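Setting up a shared mug tray on a stone surface

A mug tray is the simplest way to keep drinkware together on a desk, sideboard or break-room table. The procedure below covers choosing the tray, preparing the surface, loading the mugs and setting out coasters. It takes 14 minutes once the mugs are washed and dried. It was written for the marble tables in the Morwood office but applies to any polished stone or stone-look top.

What you need

A rectangular serving tray with a raised edge
Four to six mugs
One coaster or saucer per person seated
A microfiber cloth
A stone cleaner with a neutral pH
Adhesive felt or silicone dots for the tray base, if it has none

Step 1. Measure before choosing the tray

Line up the mugs on a bare surface in the rows you intend to use, with the handles on. Measure the full width and depth of the group, including handles, then add a finger's width on each side. This is the minimum inside dimension of the tray. Measure the flat base of the tray and not the outer rim, as many trays have sloped sides and lose a good deal of usable width at the bottom.

Two rows is the practical limit. With three rows, the middle mugs can only be lifted out over the others, and handles start to catch. If more than six mugs are needed, use a second tray.

Check the depth of the tray edge as well. A shallow lip is enough to stop a mug sliding off when the tray is carried. A deep one gets in the way of low handles.

Step 2. Prepare the surface

Clear the area where the tray will stand and wipe it with a damp cloth. Use the stone cleaner only where there are rings or sticky marks. Do not use vinegar, lemon or general bathroom cleaner on real marble; acids etch the polish, and the dull spot left behind cannot be wiped away. Dry the surface fully. Water trapped under a flat tray leaves a mark on some stones and makes the tray slide.

Turn the tray over and run a thumb across the base. Any rough seam or grit will scratch. Fit one dot near each corner, and press each for a slow count of ten. For trays that will be moved several times a day, silicone holds better than felt.

On a patterned or veined top, a tray in a strong plain color is easier to find and easier to put back in the same place. Orange and yellow both work well on dark brown stone.

Step 3. Load the mugs

Place the back row first. Put the darkest and plainest mugs here, as they remain easy to tell apart from a distance. Fill the front row with the mugs that differ mainly in the handle, where the difference can be seen.

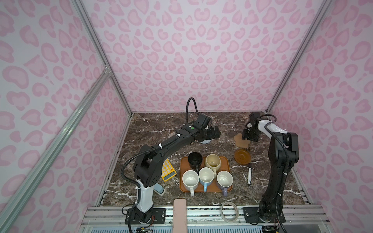
Handles are the part most often damaged. Turn them so that no handle touches the body of the next mug, and leave the outer ones clear of the tray edge if the tray will be carried. Where two mugs must sit close together, angle both handles toward the person reaching.

Mugs may be stored open end up or open end down. Open end up is preferred for mugs in daily use: the rim stays off the tray and any remaining moisture can escape. Open end down keeps dust out but traps damp air, so use it only for mugs that are completely dry and will stand for more than a day or two.

Assigning one handle color to each person avoids the need for labels. Nabila Rondonuwu set up the first tray this way in April and has kept the list of colors taped inside the cupboard door.

Step 4. Set out the coasters

Keep coasters beside the tray and not under the mugs in it. A coaster inside the tray raises one mug above the others and makes it unstable.

Cork is the best general choice on stone. It absorbs condensation, does not scratch and grips well. Its drawback is staining, so expect to replace cork coasters more often than other types. Wooden saucers last longer but should have a sealed finish, and the underside should be checked for grit in the same way as the tray. Glazed ceramic needs a felt backing.

Shaped coasters – flowers, leaves and so on – are usable as long as the base of the mug sits entirely within the solid center. Test with the widest mug in the set.

Step 5. Keep desk items separate

On a table that is also used for work, small office items tend to end up in the tray. Give them a fixed place to one side. Calculators should be kept at least a hand's width from any full mug. Markers roll on polished stone; put them in a cup or lay them against something heavy.

Maintenance

Wipe the inside of the tray daily. Once a week, remove all the mugs, wash the tray in warm soapy water and check the dots. Replace any that have shifted or flattened.

Corrections to this page can be sent to Qistina Raju at the Morwood front desk.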